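Talk 2, afternoon session: Fixing mats to wooden worktops
Speaker: Štěpánka Koubek. Slides: Cúc Lục.

Slide 1. Title. Say that the talk covers flat tops only. Sloped drawing boards are in the Trurneck handout.

Slide 2. The problem. A mat that creeps 2 mm in a morning is no use as a reference surface. Give the August figures: 494 checks, 94 with movement at one corner or more. Most of those were at the front edge, where sleeves and forearms drag. Pause for the chart.

Slide 3. Options. Double-sided tape holds well and marks the finish. Clamps get in the way of the edge. Masking tape on top is cheap, comes off clean if it is not left for months, and can be inspected without lifting anything. Mention that the Noltska workshop changed over to it last year. Skip the cost table if short of time.

Slide 4. Application. Wipe the wood and the mat border, let both dry, press from the mat outwards. Half the width on each surface. Replace any piece that has lifted.

Slide 5. Inspection and leave-up slide for questions. Go round the mat in the same order each time and look at the tape before looking at the mat. Torn ends are acceptable. Point to the long torn strip on the left edge, then to the crumpled piece at the bottom right, and ask which of the two the audience would replace. The green lid lying on the mat would be lifted off before a flatness check, and so would the small white block.
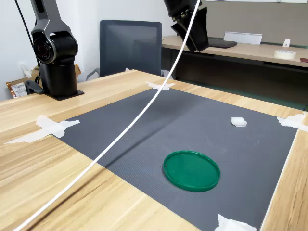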